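Sorting Out a Jumble of Small Bottles

Every December, when the house has gone quiet and I've run out of excuses, I clear off a table and bring out all the little bottles. You know the ones I mean. Glue, sewing machine oil, eye drops, food coloring, wood stain touch-up, the last inch of something a neighbor pressed on you years ago. Mine used to live in four different rooms, and I once bought the same bottle of glue three times in one fall because I could never find the first one (or the second!). My aunt in Nendwood keeps hers in a biscuit tin, which is charming until you need the one at the bottom.

So this is how I do it now. It takes me most of an afternoon, with a pot of tea, and I enjoy it more than I probably should.

What you'll need

A table you can take over for a few hours
A basket or shallow bin, plastic if you have it
Old newspaper or a wipeable mat
A damp cloth and a dry one
Masking tape and a waterproof pen
A small box for things on their way out

Step 1. Bring everything to one place

Go around the house with the basket and collect every small bottle you come across. Don't stop to read labels yet, or you'll still be standing in the bathroom at suppertime. Check coat pockets, the junk drawer, the shelf over the washing machine and the glove compartment. Anything with a dripping cap goes into a plastic bag of its own before it goes in with the rest.

Step 2. Stand up what will stand

Back at the table, take things out a few at a time. Big bottles go at one side where you won't knock them with your elbow. Little dropper bottles are top-heavy creatures, and if one wants to lie down, check that the cap is tight and let it lie on the newspaper until you get to it.
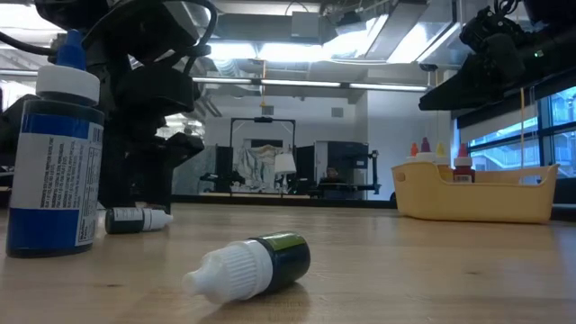
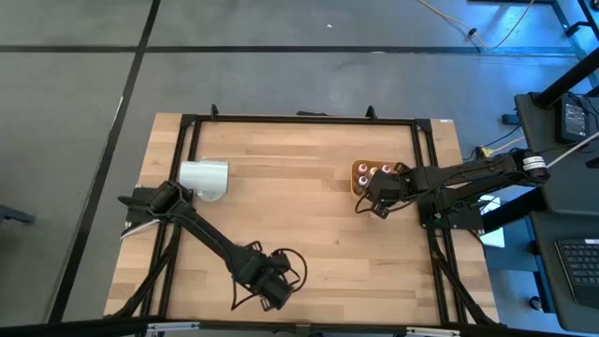

Step 3. Read every label, even the ones you think you know

Put your glasses on for this part. The print on a small bottle is tiny, and two bottles with the same shape and the same white cap can hold very different things. I'm strict about one rule: eye drops and anything else that goes on or in a person never share a container with glues, oils or cleaners. They don't even share a room in my house anymore. Please make that your first sort, before you get into any cleverer categories.

After that I make piles by job. Sewing and mending in one, paint and wood in another, kitchen colors and flavorings in a third. If a label has rubbed away and you can't say for certain what's inside, don't sniff it to find out. Into the going-out box it goes.

Step 4. Check dates and caps

Look for an expiration date on the label or pressed into the bottom. Medicines that are past it can usually go back to a pharmacy, and your town's household waste site will tell you what it takes in the way of glues and solvents. Please don't pour leftovers down the sink.

For the keepers, wipe the neck and the threads of the cap with the damp cloth, then the dry one, and screw the cap back on until it's snug. Dried glue around a nozzle comes off more easily if you pick at it with a toothpick. A clean cap seals better, and you won't need the pliers next time.

Step 5. Label for the way you'll store them

If your bottles will stand in a drawer, you'll be looking down on the caps, so that's where the writing should go. A scrap of masking tape with one word on it is plenty. For a shelf, put the tape on the front, leaving the maker's label and its warnings uncovered. I add the month I opened it too, though I'll admit I forget about half of them.

Step 6. Give each group its own container

Tall bottles go at the back of a basket and short ones in front. Tuck a folded dishcloth into any gap so nothing tips over when you lift it by the handles. I like plastic baskets for this job, as a leak rinses right out, but line the bottom with paper if yours has holes. Anything a child or a dog could get into belongs up high, behind a door that latches.

Then go and put the baskets away before you sit down. I left mine on the table overnight one year and by breakfast someone had borrowed the oil for a bicycle, and I didn't see it again until spring.

Hanane Ramadan
2024-12-29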